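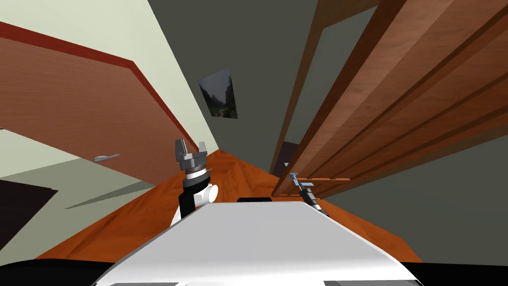
Interior door sticks every summer, plane it or leave it?

vlasta_s
Joined: July
The bedroom door in our house rubs at the top on the latch side. It started in July and went away by Thanksgiving. Solid wood, stained reddish brown, and heavy. I have a block plane and I'm tempted to take a little off now while it's easy to get the door down. Is that a mistake?

karimi_abbas
Check the hinges first. Open the door halfway and lift on the handle. If it moves, you have loose screws, and planing won't help. I swapped the middle screw on the top hinge for a 3 inch one and mine closed fine after that.

vlasta_s
I did lift it. No play at all that I can feel.

Kianoush E
Then it's moisture. Wood swells in summer. Plane it in winter and you're guessing how much to take off. I'd wait until it sticks again, mark the spot with pencil, and work to the mark.

karimi_abbas
Disagree. You wait for summer, the door is swollen, you take off too much, and in January you have a gap you can see light through. Close it on a piece of paper now and see where it drags.

Kianoush E
A gap at the top of a bedroom door doesn't bother me. A door that won't open does.

naseri_trim
Has anyone looked at the top edge? Most painters skip it. Bare end grain on the stiles pulls in water all season. Seal the top and bottom with two coats of whatever is on the faces and see what next summer does. Costs you nothing but an afternoon.

vlasta_s
Got up on a chair with a flashlight. The top edge is bare wood. The bottom probably is too.

karimi_abbas
OK, that changes it. Seal it first. I'd still put the long screw in.

Kianoush E
Agree on sealing. Leave the plane in the drawer until July.

vlasta_s
Door comes down this weekend. I'll post again when it gets humid.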